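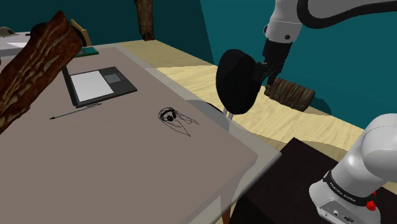
Chapter 5
Keeping Records in a Small Business

Every business produces information, whether or not anyone writes it down. A sale is made, a delivery arrives, a customer asks for a refund. If the owner records these events as they happen, the business can be managed. If the owner relies on memory, small errors build up and are usually found late, often when a bill or a tax form is due.

This chapter deals with the basic records that a small trading business needs. It assumes that you have read Chapter 3 and know the difference between cash and profit.

After studying this chapter you should be able to:
explain what a source document is
enter sales and purchases in a daybook
match a supplier's statement to your own records
decide how long a record should be kept

5.1 A shop with two sets of figures

Azra Kelmendi opened a stationery shop in Barnlow in June. She bought most of her stock from one wholesaler, Dufour, on 16 days' credit. Her partner, Murray Sandhu, served customers and placed the orders. Kelmendi paid the bills.

Each of them kept notes. Sandhu wrote orders in a desk calendar on the day he placed them. Kelmendi wrote down purchases only when she paid for them. For the first weeks this caused no trouble. Then Dufour sent a statement showing a balance of $400 more than Kelmendi expected. She telephoned the wholesaler and was told that three deliveries had not been paid for. Sandhu's calendar listed all three. Kelmendi's notebook listed none of them.

The statement was correct. The two partners had been recording different events, the order in one case and the payment in the other, and neither had recorded the delivery. In most credit purchases it is the delivery, together with the invoice, that creates the debt.

5.2 Source documents

A source document is the first written evidence of a transaction. Invoices, receipts, credit notes and bank deposit slips are all source documents. They may be on paper or stored electronically. A useful source document shows the date, the names of both parties, what was supplied and the amount.

Entries in the books should be made from source documents and from nothing else. An order is not a source document for a purchase, as goods may be out of stock, returned or delivered in part. One of the Dufour deliveries was in fact short by a box of envelopes, and a credit note was issued the following week.

Key terms: source document, invoice, credit note, daybook, supplier's statement

Before you go on, list the source documents that a bicycle repair shop would receive in an ordinary week. Keep your list for use in Section 5.3, where you will set up a purchases daybook.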